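Keeping Old Desktop Computers in Use: A Study of Repair and Reuse in Tollcombe

Project report submitted 12/20/20
Annag Crichton

1. Background

Tollcombe has one household recycling site and two shops that take in used electrical goods. When a desktop computer stops working, or becomes too slow for its owner, it usually goes to one of these three places or stays in a cupboard. I wanted to find out what makes people choose between repairing a computer, passing it on and throwing it away.

I chose desktops over laptops for a practical reason. Most desktops can be opened with an ordinary screwdriver and their parts can be changed one at a time. If repair is going to be common for any kind of computer, it ought to be this kind.

2. Method

I sent a short paper questionnaire to households in four streets near the college and had 80 back. Five of the people who replied agreed to a longer talk, which I did by phone. I also spoke to both shops and asked each one what it does with a machine after it comes through the door.

The questionnaire asked how old the main computer in the house was, whether it had ever been repaired, who did the work and what happened to the last one. I left out a question on income after my supervisor, Euan Carnegie, said it would put people off replying. I think he was right, but it does mean I can't say much about who can afford what.

3. What is inside and what fails

The parts of a desktop that matter for this report are the processor, the memory, the power supply, the drive and the motherboard that joins them up. They do not wear out at the same rate. Both shops said that drives and power supplies give the most trouble. Memory seldom fails but is the part most often added to. A dead motherboard normally ends the matter, as a replacement has to match the processor, and older boards are hard to find.

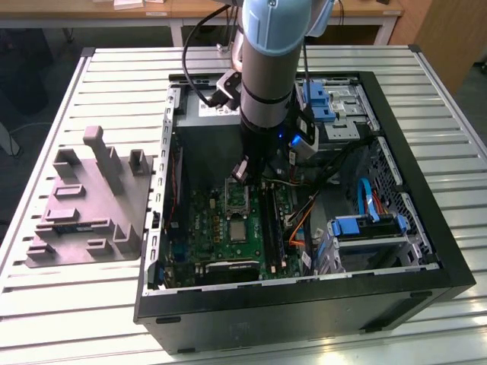 Figure 1. Desktop computer with the side panel off, showing the motherboard and memory slots.

Dust came up in every conversation. One shop, Hijazi, cleans each machine before testing it and finds that a fair number need nothing else. The other, Zilik, tests first and only cleans what it means to sell. Neither keeps written records of this, so I could not compare the two.

4. Results

The commonest answer to "what happened to your last computer?" was that it was still in the house. People gave two main reasons. They were worried about what was left on the drive, or they thought it might come in handy. Several wrote both.

Of those who had paid for a repair, most were content with the work but unsure about the price. The phone talks were more useful here. People tended to compare the cost of a repair with the cost of a new machine and did not think about what the old one would be worth once it was working again. Two of them had given up because they did not want to carry a heavy tower on the bus. 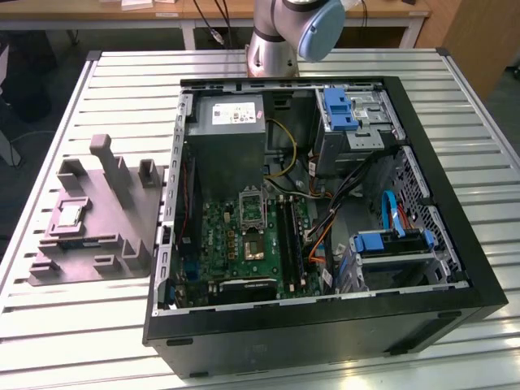
Euan Carnegie commented on the draft of this section that I had treated cost and trust as separate questions, and that someone who does not trust a shop will think any price too high. He asked me to go back over the phone notes with that in mind. I did, and three of the five talks bear him out. One person had refused a quote she agreed was fair because she could not tell whether the part really needed changing.

5. The question of data

Both shops will wipe a drive, but only Hijazi says so on its counter sign. At Zilik you have to ask. I think this matters more than it looks, given how many people named it as their reason for keeping an old computer.

Some owners take the drive out themselves and hand over the rest. This deals with the worry, but the shop then has to fit another drive before the machine can be sold, and with a cheap computer it may not bother. 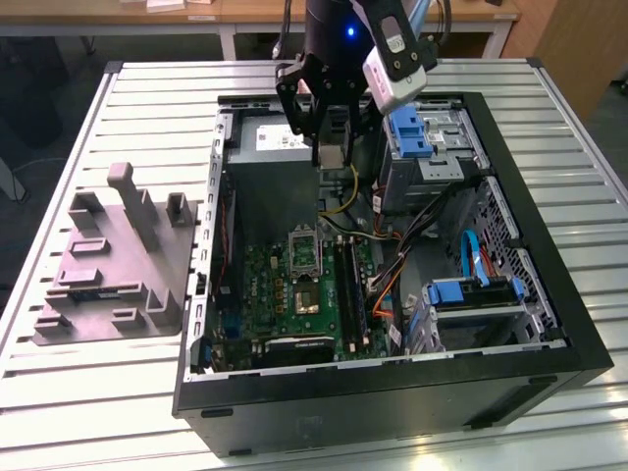 A simple printed card explaining how a drive is wiped, and what the owner gets as proof, would cost very little. I drafted one in April and showed it to both shops. Hijazi has asked to use it. Zilik wanted the wording shorter, and the new version is in Appendix B.

6. Limits of the study

Four streets are not the whole town, and all of them are within walking distance of the college. I had no replies from the flats by the harbour. People who enjoy mending things may also have been more likely to fill in a form about mending things.

7. Further work

I would like to repeat the questionnaire on the other side of town and add a question on how people would get a computer to a shop. It would also be worth asking the recycling site whether working desktops can be set aside at the gate. I wrote to the site office twice and am still waiting for a reply.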